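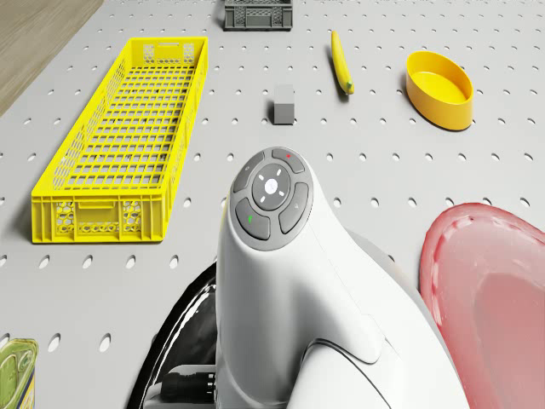

Yellow basket, slotted floor, on the gray pegboard.

November, notebook entry, continued from the previous page

Crazing on the Dovitton body again. Clear glaze, batch 2495, fired to cone 6 with the usual slow cool. Tiles came out clean and were fine overnight. By mid-morning the next day there was a fine net of cracks on the thick end of every tile, spacing a few millimeters, tighter toward the drip line. The thin end shows nothing under the loupe, even with ink wiped over it.

Same glaze on the old stoneware body shows no cracks at any thickness. So the fit is marginal and the Dovitton clay is the variable. Supplier sheet gives an expansion figure but no firing temperature for it, so I am not using it.

Options considered:

- Swap part of the soda feldspar for the Jilby frit. Lower expansion, more boron, melts earlier. Risk of running.
- Add silica. Cheapest fix. Stiffens the melt, and the surface is already close to satin where the coat is thin.
- Change the body. Outside the scope of Jernero, which specifies the Dovitton clay.

Started with silica. Line blend in 3 steps above the base recipe, 50 g dry weight each, sieved twice, water adjusted by eye until the dip felt the same as base. I should have weighed the water. Specific gravity readings afterward were close but not equal, and the last one is clearly thinner. Redo that one before drawing anything from it.
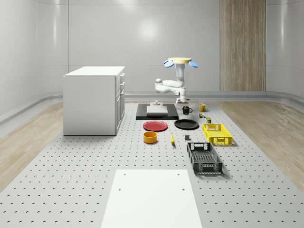
GLAZE AND CLAY BODIES GROUP | Adams Workshop, ground floor

Firing notes. Kiln reached temperature about half an hour later than last time. Elements were checked in the spring and read within range, so I suspect the load, which was heavy on the bottom shelf. Witness cone on the top shelf was bent to the tip, bottom cone a little short of that. Tiles from the line blend were all on the middle shelf to keep this out of the comparison.

Results at unloading: first and second additions glossy, no cracks. Highest addition glossy at the thick end, dull and slightly rough at the thin end. Could be undissolved silica or could be the thin slop. See above.

Thermal test: oven to a steady heat, then straight into ice water, repeat, ink, wipe, look. Base tile crazed on the first dunk, as expected. First addition held once and crazed on the repeat. Second addition held through the full set. Did not test the highest addition.

Thickness still matters more than I would like. The second addition passes at a normal coat - I have not tried it doubled up, and handles and inside corners will always collect more than a flat tile does. Next round should include a small bowl form as well as tiles.

Also noted: pinholes on 2 tiles, both from the same slab. Probably bisque related. Not chasing it now.

To do:

- Remix highest addition, weigh the water, record it.
- Jilby frit version at the same expansion as the second addition, for comparison of surface.
- Leave the second-addition tiles on the windowsill and ink them again in a month. Delayed crazing is the real concern with this body.
- Get a firing temperature from the supplier for the expansion figure.
- Relabel the test tiles. Iron oxide wash on the back is burning out too faint to read.

Print this entry | E-mail this entry
3 comments

Recent entries
Dovitton clay: shrinkage and absorption
Ball mill liner replacement
Satin base, calcium and magnesium blends
Cone placement and shelf load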